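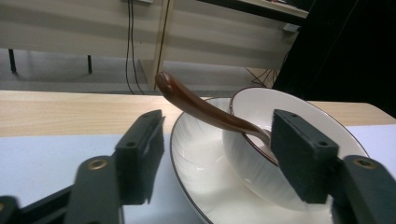 Re: [olleo-tenants] Dishwasher rota, April

> The machine on 9 takes 40 minutes on quick wash. Can
> whoever starts it at noon please also empty it?

I'd back this, except quick wash leaves the soup on. Use the long one and go to lunch late - the Rangel people do, and they have clean bowls.

Also, the rinse aid under the sink is for the machine. Please stop putting it in the mop bucket. The floor by 901 is now very shiny and I have met it twice.

Olleo tenants list | Contact the list owner | Back to top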